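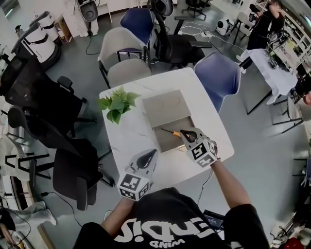 Gustville, September 29, 2024 – The software team at Ritix has released version 2 of its tracking and planning package for hand-held grippers. The main change is in how the program follows the square markers on each tool when a hand or the side of a box covers part of them.

In the old version the path was often lost at this moment, and the recording had to be thrown away. The new one keeps an estimate of the position until the marker can be read again. "We tested it on 500 recordings of small tools and boxes, and 82 of them still needed correction by hand," said Mitra Mohammadi, who leads the perception work. "It is a number we want to bring down."

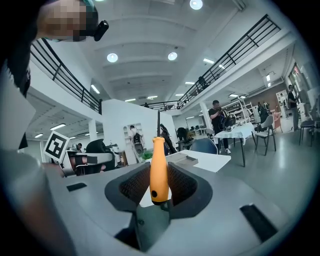 Joston Bulletin, No. 700

The planning part was rewritten by Amr Belkadi. It takes the opening of the two fingers directly from the wrist view – before, this value was typed in for each object, also for a simple one like a screwdriver.

Users must calibrate their cameras again before they install the package, as old calibration files are not accepted. A corrected manual will follow in October. Questions about the file format can be sent to Yasmine Shehata at the Gustville office.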